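Hiltent HDD Recovery Cell, trial unit
Pre-acceptance inspection, November
Inspected by: Danica Procházka
Witnessed by: Thắng Hà (Furnorbridge)

1. Guarding and access
1.1 Emergency stop, operator side: PASS
1.2 Emergency stop, rear: PASS. Label is in the wrong place. Supplier to move it.
1.3 Speed limit in shared mode: PASS at the supplier's default setting. Password still to be changed.

2. Gripper and cabling
2.1 Finger mounting screws, torque marks: PASS
2.2 Grip retained on loss of power: PASS. Drive held until released by hand.
2.3 Cable slack at full wrist rotation: COMMENT. Cable pulls tight near the end of travel. A longer service loop is needed before sign-off.

3. Fixture and workpiece
3.1 Drive seats fully in the tray: PASS with 3.5-inch drives. Smaller drives not offered with this kit.
3.2 Chassis restrained on the bench: FAIL. A light tower can shift if the arm touches the drive cage. Furnorbridge to quote for side clamps.
3.3 Side panel off and loose leads clear of the arm path: COMMENT. Left to the operator at present. Add to the start-up card.
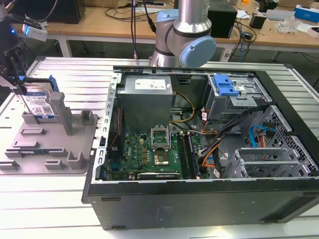 Items 3.2 and 3.3 should be closed together, as the clamps will change how close the operator has to stand when tidying leads. Elaheh Shahbazi has asked for the arm path to be re-taught after fitting.

4. Service plan
4.1 Gripper pads: replace every 2000 cycles.
4.2 Wrist cable: inspect every 500 cycles, replace at 3000.
4.3 Cycle counter readable by operator: FAIL. Visible at supervisor level only.

5. Result
Not accepted. Supervised trial running may continue at reduced speed. Re-inspection on Friday if the clamps have arrived; 2.3 and 4.3 can be checked on the same visit.

Copy to: Marcela Michalík, purchasing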